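How a Parcel Finds Its Way to Your Door
A Sketville Explains page for curious readers, 5/13/21

You click a button, or more likely you stand behind a grown-up until they click it. Then you wait. One day there is a thump on the step and a package is lying there, looking squashed and a little pleased with itself. What was it doing all that time?

Mostly it was being sorted. Sorting isn't a thrilling word. It's what you get told to do with socks. But if parcels weren't sorted, your new slippers would go for a nice long ride and end up with a stranger, who might keep them.

Starting out

Let's follow one parcel. It holds a pair of slippers, and it leaves a shop called Atanasov in the town of Raltham. It wants to get to a house in Zandcombe, 61 miles away. (Parcels don't want anything, really, but it makes a better story.)

Slippers don't break, so they don't need a box. The shop slides them into a plastic mailing bag, presses down the sticky flap and puts a label on the outside. A bag weighs very little and squeezes into small gaps. It also gets wrinkled if you so much as look at it.

If the slippers were teacups, the shop would pick a stiff box and plenty of padding. Nobody has ever been happy to receive a bag of teacups.

What the label says

Part of the label is for people: a name, a street, a town. People are good at reading those, unless the handwriting belongs to your uncle.

The other part is for scanners. You may know the barcode, that row of thick and thin stripes on the back of the cereal box. Its square cousin is the QR code. It looks as if somebody spilled a crossword puzzle, but every tiny square has a job. The dark and light squares spell out a message in a kind of code, and the message might be a long number that belongs to just one parcel.

Look at the corners of a QR code and you'll find three bigger squares. These are called finder patterns. They tell the scanner, "The code is here, and this way is up." That's handy, as parcels hardly ever lie down politely the right way around.

Weighing and measuring

Before a parcel gets a seat on the truck, somebody has to know how big it is. A truck has only so much room inside, and a huge parcel costs more to send than a little one. Some stations use a ruler and a scale. Others use lights and cameras to do the measuring. Our slippers weigh 2 pounds, and they don't mind who knows it.
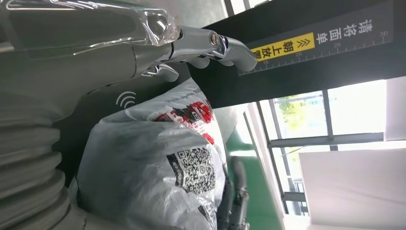
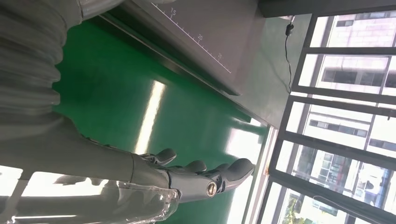

Why doesn't a wrinkled bag ruin the code?

A QR code has some spare information tucked into it. If a bit of the pattern is creased, smudged or scratched, the scanner can often work out the missing part from what's left. There's a limit, of course. Fold the code in half or spill gravy over it, and the scanner will give up. Then a person has to smooth out the bag and try again, or type in the number by hand, possibly while sighing.

The big sort

Back to our slippers. At the Raltham sorting center, the code is scanned and the computer looks up the number. It finds that this parcel is going to Zandcombe. Now the parcel has to join all the others headed in that direction.

Raltham has 34 chutes, which are slides for parcels. Each chute leads to a big cart, and each cart is meant for a different set of towns. The slippers whoosh down the one for Zandcombe and land on top of somebody's curtains. This is the best ride at the sorting center, and people are not allowed to try it. We asked.

The carts are rolled onto trucks, and the trucks drive through the night, when the roads are quiet and you are supposed to be asleep.

Sorted again

You might think one sort would be plenty. But Zandcombe has a lot of streets, and a driver can't spend all day zigzagging from one end of town to the other. So in the morning the parcels are scanned and sorted a second time, by neighborhood. Then they're loaded with the last stops at the back of the van and the first stops near the door. If you've ever packed your swimsuit at the very bottom of the bag, you'll understand why that matters.

Every scan leaves a little note in the computer with the time and place. That's how a grown-up can look at a phone and announce, "It's in Raltham!" as if they had carried it there themselves.

Try it at home

Collect a few old packages before they go out with the recycling. Ask a grown-up first, and don't use one with something still in it. See which have barcodes, which have square codes and which have both. Then make up a code of your own on graph paper, with a filled-in square for yes and an empty one for no, and see if a friend can read it.

Words to know

Chute: a slide that carries things downward. It sounds just like "shoot."
Finder pattern: one of the three bigger squares at the corners of a QR code.
Scanner: a device that reads codes using light or a camera.
Sorting: putting things into groups. Also works on socks.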